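Sunday, February 2, 2025
Tip transfer project, workshop notebook
Entry by Firouzeh Rezaei, with Houshang Bagheri on the teach pendant

Long day, good day. Writing this up before I forget which numbers were the ones that worked.

Carried on from where we stopped before the break: pick a tip out of the full box, lift it clear, travel over to the second box, put it down in the matching hole. No pipette involved yet. Houshang still thinks we should skip straight to mounting tips on a real pipette body and I still think that's asking for trouble before we can move a loose one without wobbling it. We agreed to give my way until the Orkar demo and then revisit.

First thing was re-teaching the origin. The saved origin from last time put the fingers noticeably too far toward the robot, and I spent far too long suspecting the maths before Houshang pushed on the box with one finger and it slid. The tabletop is lovely to look at and slippery as anything. Put two strips of masking tape down as a corner, pushed the box hard into it, taught hole A1 and then the far corner, and let the script work out the rest of the grid. So much better. We need proper fences, printed or cut, and I've put them at the top of the list.

Grip settings. We started with force at 40 (percent, in our script) out of habit from the bottle exercise, and you could see the collar squash. Dropped it to 10 and it held every time we tried, including when Houshang jogged the wrist back and forth at a speed I did not enjoy watching. Leaving it at 10. Finger closing speed stays slow too. The fast setting nudges the tip sideways just before it grabs, and then it comes up leaning.

Approach height was the other thing to sort out. The fingers spread wide when they open, wider than I'd drawn them in my sketch, so coming down over a crowded patch of the rack means they want to knock the neighbours. Changed the order so we work inward from the back right, where there's already space, and only part-open the gripper on the way down. Huge difference! I did a small dance. Houshang did not dance but he did say "oh, nice" twice. 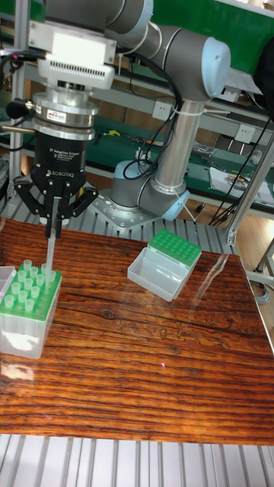 One tip in the fingers over the green rack, receiving box to the right.

Look how straight it is. I was so pleased with that one. Earlier in the morning they were coming up at all sorts of angles and I'd started to think we'd need custom fingertips with a groove in them. We may still want the groove (Houshang has a drawing, it's in the Golestani folder under fingertips, the version without the chamfer is the newer one) but it's good to know the stock fingers can do it if everything else is behaving.

Placing is harder than picking, no surprise. Going down into the hole at full speed is hopeless, because if you're off by a hair the point catches the rim and the tip gets shoved up through the fingers. What we have now is a stop above the hole, then a slow descent, then open, then a wait of 400 ms before retracting. The wait matters more than I expected. Without it the fingers drag the tip up a bit as they leave and it drops back crooked or hops out altogether. Tried a shorter wait and got the hop again, so 400 stays until somebody has a better idea.

We also tried the little spiral search that the Reton team wrote up on the club wiki. It runs, it looks very clever, and with our rack it found the wrong hole. Needs a tighter radius. I'd like another go at it next session with fresh eyes, because if it works we could stop being so fussy about the taught corner.

Cable note: when joint 6 turns past the halfway mark going to the second box, the cable to the gripper pulls tighter than I like. Rerouted the path so the wrist turns the other way. Please don't "simplify" that waypoint out of the program, whoever opens it next. It's named go_the_long_way for a reason.

Program saved as tips_transfer_b on the shared drive. The older one without the letter still has the bad origin in it, so leave it alone unless you want to see fingers meet plastic.

For next time:
Fences for both boxes, then re-teach both corners
Spiral search with a smaller radius
Full row without anyone touching the pendant
Ask the Trusinari group if we can borrow their feeler gauges again
Houshang to finish the fingertip drawing and put a date on it
Move the speed settings to the top of the script so we quit hunting for them

Houshang wants it added that his row was neater than mine. It was the same program. Noted anyway.

Arm parked, air off, pendant back on its hook. Key is in the usual drawer.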